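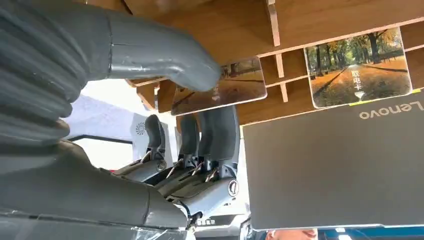
Notice to Residents of the Lower Valley

The Forsberg Water Board wishes to inform all residents that the village of Taken will be returned to them on 9/21/20, between the hours of first light and noon.

Residents will recall that the village was placed beneath the reservoir in the spring of the long drought, by an order signed in March and read aloud from the chapel steps. The order stated that the arrangement was temporary. The Board regrets that no end date was entered in the space provided.

The water will be lowered by two gates. Former residents are asked to wait behind the rope until the bell has been heard. The bell has not been rung by any member of the Board's staff, and questions as to who rings it should be made in writing.

Houses will be found in the order in which they were left. Keys remain valid. Where a kettle has been left on the stove, the householder is responsible for it. Fish found in upstairs rooms are the property of the Board and must be surrendered at the gate.

A claim has been received from Nazmiye Avcı, formerly of 2 Drotum Lane, who states that she never left. The Board has examined its records. Her name does not appear among the 159 persons who signed for their removal costs, and her rates have been paid each year, in coins, through the slot in the dam wall. The Board accepts the claim. Mrs Avcı has asked that visitors wipe their feet.

She has further asked that the water be put back by evening. Her letter, which was dry when it reached us, explains that she has grown used to the quiet and that the light is better for sewing. The Board has considered this request alongside a petition bearing over 1413 signatures, many of them in the same hand – a small, upright hand, very like her own.

A decision will be posted on the chapel door. Those who wish to stay the night should tell Mrs Avcı by four o'clock, so that she may air the beds.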